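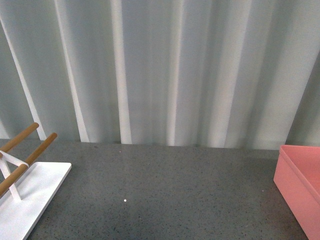

Greer Forsyth
Keeps the Brellton kitchen diary

Journal > Home > Kitchen

We use cookies to remember your settings. Accept / Manage

July 4, 2024

Holiday, no alarm, and what did I do with my free morning? I cleaned the counter! I'd been meaning to since March, when I moved everything onto it "just for now" - the mail, the bread, the good bowl with the keys in it, a jar of pens that mostly don't write. All of it went into a box on the hall floor and I wiped the whole stretch from one end to the other, then wiped it again. Gray speckle is a terrible color for finding crumbs, by the way. You have to go over it with the flat of your hand.

The first thing I let back on is the little rack, the white one with the two wooden dowels. I've put it down at the left end, a bit crooked, and I think I like it crooked. Filipa says it should go by the sink so the dish towels can hang on it, but then it gets bumped every time somebody fills the kettle (me, it's me). I'll give it a week where it is.

The curtain stays too. I had a whole plan to take it down and put up a blind, and I even measured, and then I stood there looking at the folds with the light on them and lost my nerve. It's a nice pale gray and it goes with the counter better than anything I've picked on purpose. Blandine sent me a link to a blind from Tornier and I haven't told her yet.

Had lunch standing up, cold noodles, very good. Reginald called at one to ask if we were coming for the fireworks and could we bring 20 hot dog buns. I said yes to the buns and maybe to the fireworks, as my feet hurt.

Still to sort out - the box in the hall. I opened it after lunch, took out the good bowl, put the keys in it, and closed the box again. Beathag would say throw out the pens. I tried four and one of them wrote, in green, so now I feel bad about the others.

Going to go find my shoes. The store closes early and I need mustard as well.

Recent entries
The drawer that won't shut
Soup, and a long call with Beathag
New hooks from Olier
Repotting day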